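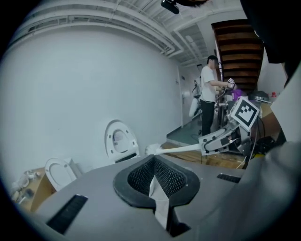 Chapter 6

Shot Length and Cutting Rate

What this chapter covers

The last chapter dealt with what happens inside a single shot: framing, distance, angle, and the movement of the camera. In this chapter we look at how long a shot stays on the screen before it is replaced by another. You will learn how to measure average shot length, how to read the result, and how to connect it to acting, story, and sound. You will also learn where the measure stops being useful.

Two films come up throughout the chapter. Doltgate is a police thriller set over one night in a port city. Zarari is a family drama that takes place in and near a small hotel out of season. Both are on the course viewing list, and you should see each of them once, without taking notes, before you start the exercises.

Key terms

Shot: an unbroken run of film or video between two edits.
Cut: a direct change from one shot to the next, with no transition.
Average shot length (ASL): the running time of a film or scene divided by the number of shots in it.
Median shot length: the middle value when all the shots are put in order from shortest to longest.
Long take: a shot that lasts much longer than the shots near it.
Cutting rate: how often cuts arrive over a given stretch of time.

6.1 Two ways to film an argument

Suppose two sisters are arguing in a kitchen about whether to sell their mother's house. The scene runs three minutes in the script. One director places the camera in the doorway and lets the whole argument play out in one shot. The other covers it from several positions and, in the editing room, moves back and forth between the faces, with a few views of the mail on the table and the car waiting outside.

The words are the same in both versions, and the actors may even give the same performances. The viewer's job is different, though. In the first version we choose where to look. We may watch the sister who is talking, or the one who has turned to the sink and stopped answering. In the second version the editor has chosen for us. When the film shows the listener's face, we understand that her reaction matters more at that moment than the speech.

Neither version is better in principle. A long take can feel tense because there is no relief from the room, or it can feel flat because nothing in it leads the eye. A heavily cut scene can be sharp and clear, or it can break a performance into pieces so small that the actor seems to be doing very little. The choice depends on what the scene is for.

6.2 Measuring a film

To find the average shot length of a film, you need its running time in seconds and the number of shots. Leave out the opening and closing credits if they play over a plain background. If the opening credits play over action, as they do in Doltgate, keep them in. Write down which method you used, so that someone else can compare your result with theirs.

Doltgate contains 1459 shots and runs for two hours without its closing credits. That gives an ASL of close to five seconds. Zarari is a little longer and contains only 454 shots, for an ASL of 18 seconds.

Figures like these are a starting point. They tell us that the two films were put together on very different plans, which most viewers would sense anyway. Their value is that they let us ask better questions. Is Doltgate cut quickly from start to finish, or does it have slow stretches that the average hides? Does Zarari hold every shot for a similar length of time, or does it mix very long shots with short ones?

The median helps with this. In Zarari the median is much lower than the average. The film has a small number of very long takes, most of them at the hotel dining table, and they pull the average up. Many of its other scenes are cut at an ordinary rate. A student who read only the ASL might describe the film as slow all the way through, and that would be wrong.

6.3 Cutting rate across a film

Few films keep the same cutting rate for their whole length. A common pattern is a moderate rate in the opening scenes, a slower middle, and a faster final section. The change can be gradual enough that we do not notice it as a change in editing. We notice that the story seems to be moving.

Doltgate works differently. Its fastest section is in the first ten minutes, when a delivery van is stopped at the harbor gate and everyone in the area seems to be watching someone else. The film cuts between the driver, the guards, the two detectives in a parked car, and a woman on a balcony whose part in the story is not explained until much later. The short shots do two jobs here. They introduce a large cast in a hurry, and they keep us from looking at any one person long enough to form an opinion.

By contrast, the last scene of Doltgate is a conversation in a stairwell, played in three shots. After so much cutting, a shot held for over a minute stands out. The director has taught us to expect a change every few seconds, and when the change does not come we start to look for the reason. The slow ending gets its force from the fast beginning.

This is worth keeping in mind when you write about any film. A shot is long or short in relation to what surrounds it. Twenty seconds is a long time in Doltgate and would hardly be noticed in the dining room scenes of Zarari.

6.4 Performance and the long take

Actors often say they like long takes, and it is easy to see why. The performance can build at its own speed, and a mood does not have to be found again each time the camera is moved. The risk is practical. If one line goes wrong near the end, the whole take may have to be thrown out, and there is no other angle to cut to.

For the critic, the long take makes some things easier to judge. In the second dinner scene of Zarari, the father learns that the hotel has already been promised to a buyer. The camera stays on the table while he finishes cutting his meat, passes the bread, and asks a question about the weather. Because there is no cut, we know the actor carried that change of feeling through from one end of the scene to the other. We should be careful with praise all the same. A long take is hard to do, but difficulty alone does not make a scene good, and reviews sometimes treat it as if it did.

Fast cutting makes acting harder to judge. A look that seems perfectly timed may have been timed by the editor. It may even come from a different take, or from a moment before the actor knew the camera was running. When you write that a performance is subtle or well controlled, ask yourself how much of the control belongs to the actor – and say so if you cannot tell.

6.5 Sound across the cut

Cuts are easier to accept when the sound does not stop with the picture. In most dialogue scenes the room noise runs on without a break under every change of shot. A line may also start before we see the person speaking, or continue after we have left them. Editors call this overlapping, and it is one of the main reasons why a scene with many cuts can still feel smooth.

Doltgate sometimes does the opposite. In the harbor scene the sound changes sharply with each new position: wind on the balcony, a radio in the detectives' car, engine noise at the gate. Each cut is heard as well as seen, and the scene seems to be cut even faster than it is. When two scenes have the same ASL and one feels much quicker, check the sound first.

Before you read on

Choose one scene of three to five minutes from either film and watch it with the sound off. Mark each cut on a sheet of paper as it comes. Then watch the scene again with the sound on and correct your marks.

Keep the sheet. You will need it for the worked analysis in section 6.6, where we go through the stairwell scene shot by shot, and again in Chapter 7 when we turn to the order of scenes.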